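Fludeck ボトル・スナック陳列キット 試用データ README

概要
Fludeckは、卓上の双腕ロボットに飲料ボトルや袋菓子を扱わせるためのキットです。手首カメラ、頭部カメラ、記録ソフト、調整済みの把持プリセットがひと箱に入っています。うちのチームで借りて使ってみたところ、これがとても面白い! 記録したデータを整理して、使い心地のメモと一緒に置いておきます。
担当:Wekesa Mushi(収録)、Rizwan Kakakhel(ラベル付けと本文)

収録内容
エピソード数:52
把持プリセット:6種類
視点:手首と頭部
主な対象物:炭酸飲料のボトル、スナックの袋、金網のかご

手首視点について
個人的にいちばん気に入っているのが手首カメラです。ボトルにぐっと寄るので、液面の線やラベルのバーコード部分まで入ってきます。一方で透明な容器は映り込みが強く、金網の格子が表面でゆがんで見えます。深度推定にはなかなか厳しい条件ですが、だからこそ試しがいがあります。

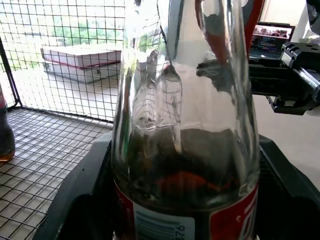 把持プリセット
ボトル用はMagnusson、袋用はOvnessという名前で入っています。Magnussonは首に近いところをつかむ設定で、かごの手前の縁を越えて指を入れる動きも最初から用意されています。傾いたボトルをつかむ場面では、手首の角度を少しずつ変えながら合わせていくのがこつです。Ovnessはまだ癖があり、つるつるした袋だと指の開き幅を手で直すことが多くなりました。設定画面で3か所いじるだけなので、慣れると苦になりません。 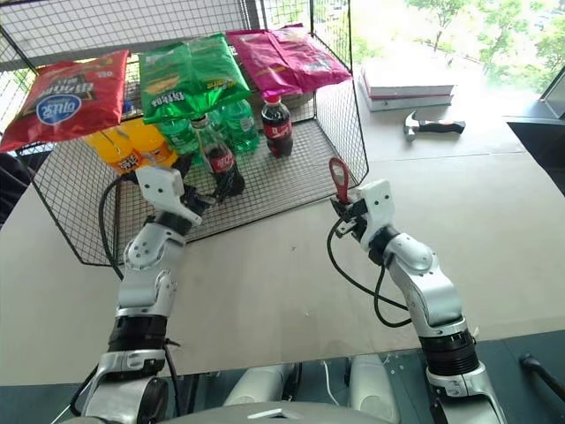

開き幅の値はエピソードごとにgrip.csvに残してあります。手で直した回にはmanualの印が付いているので、プリセットそのものの実力を見たい方はそこを外して集計してください。

ラベル
対象物の種類、使った腕、把持の成否を付けています。判断に迷ったものはunsureのままです。袋の下に隠れたボトルは見えている部分だけを囲みました。

気になった点
・映像の書き出しがやや遅い。800フレームを超える回は待ち時間が目立ちます。
・明るい窓があると露出が揺れるので、固定露出がおすすめ。
・説明書のケーブル配線図が小さい。手首まわりは余裕を持たせて配線してください。

更新予定
次の版ではFenley形式への変換スクリプトを追加します。読み込みで困ったらRizwanまで。別のボトルで試した方の結果も、ぜひ見せてください!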